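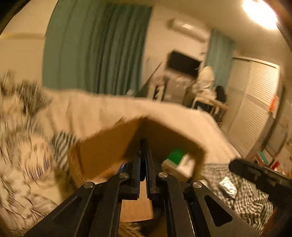 Tapio Tikkanen
Reply #14
Sorry, but one green candle on Plolloler isn't a breakout. It went from 2,483 sats to wherever it is now on a single exchange, and the order book on Skustik is so thin that anyone with a bit of spare cash could do that before breakfast.

cosgrove_hodl
Reply #15
You said the same at 919 sats. How did that work out?

Tapio Tikkanen
Reply #16
Fine, thanks. I didn't buy and I didn't have to sit through the drop after it either. Has anyone here managed to sell a decent amount at the price on the chart? Not 100 coins, a proper bag.

Nesma Benjelloun
Reply #17
I sold a bit last week. Took 32 separate fills and the last ones were well under where I started. So Tapio has a point, though I don't agree it's all fake. There are real buyers, just not many of them.

brasville77
Reply #18
Volume is up on every timeframe and RSI still has room. What more do you want?

Tapio Tikkanen
Reply #19
Volume on an exchange that pays people to trade with themselves. Skustik refunds the fees, look at their own terms page. I'd want to see it hold this level somewhere else.

cosgrove_hodl
Reply #20
Second listing is coming in July. Then we'll see.

Nesma Benjelloun
Reply #21
Who says July? The team's post only says "summer" and they said that last year too. I'm keeping half and putting a stop under the old range.

brasville77
Reply #22
A stop, on that book? Good luck getting filled.

Nesma Benjelloun
Reply #23
Two posts ago you told us the volume was great.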